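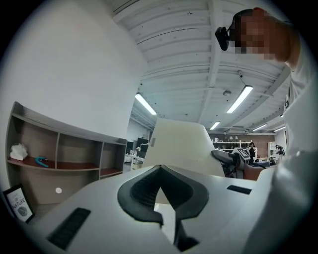 Shelves filling up fast at Fondham's new home store

Zoia Harasym

Fondham's household swap room has had a brilliant first autumn, and it's about to get bigger. The room on Matcombe Road opened in September with a few bags of linen and one very tired armchair. By last weekend 376 items had found new homes, and there's a second room opening next door on Mon 28 November.

If you haven't been yet, do go! White walls, a ribbed white ceiling, low grey-framed shelving with reddish-brown shelves – it's a simple place, and all the better for a good rummage. Cloths and other soft things go in the open compartments alongside the odds and ends, and framed posters lean at floor level where you can flick through them. I went in for a lampshade and came out with four pillowcases, a bread tin and a print for the landing.

The new room will take bigger pieces: bookcases, bedside tables, small desks. Żak, the joinery workshop across the yard, is giving a Saturday morning each month to mending wobbly legs and stuck drawers, and has already put right a lovely old blanket box that had been waiting for a lid since the first week.

Swapping is free. Bring up to six clean things per visit and take home as many as you brought – the tally is kept on a card, so you can save some up for later. Nearly 200 households have a card now, with plenty coming over from the villages too.

Bedding and curtains are wanted most at the moment, along with picture frames of any size. Please wash fabrics first and tape the fixings to the back of anything that hangs. Electrical goods can't be taken yet.

Open Wednesdays and Saturdays, 10 till 3. Cards are handed out at the door.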